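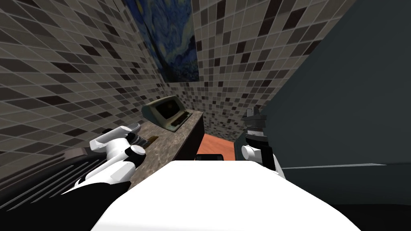
Dilura tiled layout, both arms forward, computer terminal at the far end of the counter.

Ticket: Success rate changes with worker count
Component: Tekin evaluation runner
Project: Kunton two-arm benchmark
Opened: 5/21/24
Status: Resolved, rerun pending
Priority: High

Summary
The same policy checkpoint gives a different success rate on 16 workers than on one. Seeds, layouts and episode count are identical. The difference is larger than the spread between seeds, so the layout comparison in the draft results table can't be used as it stands.

Steps to reproduce
1. Load the Dilura tiled layout with the default texture set.
2. Run 1,000 episodes on a single worker, base seed 20.
3. Run the same again on 16 workers.
4. Compare the per-episode logs, sorted by episode number.

Expected: matching start states and matching outcomes.
Observed: start states match for the first episode on each worker and drift after that. Object poses differ, textures do not.

Log
Entry 1. Suspected the physics step. Fixed the solver to 32 iterations and turned off early exit. No change. Reverted.

Entry 2. Suspected rendering, as the policy reads the head and wrist views directly. Replayed stored actions with rendering off. Start states still drift, so the cause sits upstream of the cameras.

Entry 3. Dumped both views at reset for the first mismatching episode. Wall art and tiles are placed by the layout loader, which has its own generator, and they agree between runs. Movable objects are placed by the runner and do not.

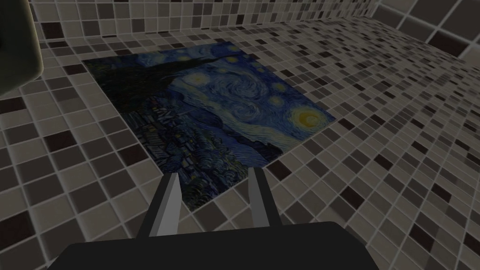
Entry 4. Found it. The runner seeds its generator once per worker and then draws for each episode in turn. An episode's start state therefore depends on how many episodes that worker has already done. With dynamic scheduling it also depends on how long the earlier ones took, so two runs on 16 workers don't agree with each other either.

Entry 5. Changed the runner to build a new generator at every reset from the base seed and the episode number. Start states now match on every episode for both worker counts. Outcomes match too, with rendering on.

Effect on results
The policy and training code are not affected. Any paired comparison made before the fix is unpaired in practice and its error bars are too narrow. Unpaired averages are still valid.

Open items
Rerun all layouts on the Stondevley cluster with the patched runner.
Write the start state hash to each episode log.
Mark the old table as superseded until the August release.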